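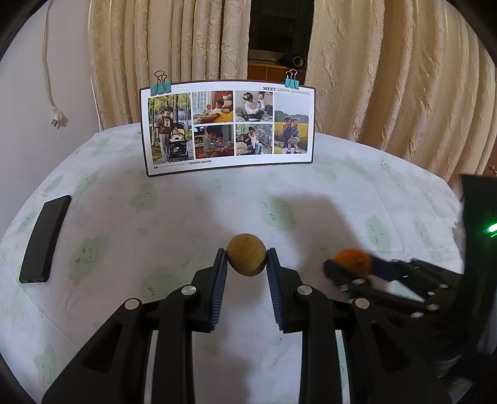
Ticket 835 – Recoger bolitas de la mesa, ¿ya puede hacerlo una máquina?
Estado: abierto
5 de julio de 2025

¡Hola, equipo de Drirkau! Sigo con lo mío, que es lograr que el brazo de Jodmont me recoja la mesa después de jugar. Con las bolas duras va de maravilla, pero las peludas se le escapan (lo probé 20 veces con la naranja y falló casi siempre). Bajé la fuerza de 100 a 60 – perdón, a 600, que en mi versión la escala es otra – y nada. También cambié las almohadillas y reinicié el controlador Fastthorpe.

Con mantel resbala más que sin él. ¿Subo la fuerza o bajo la velocidad de cierre? Para los platos, de momento, sigo yo.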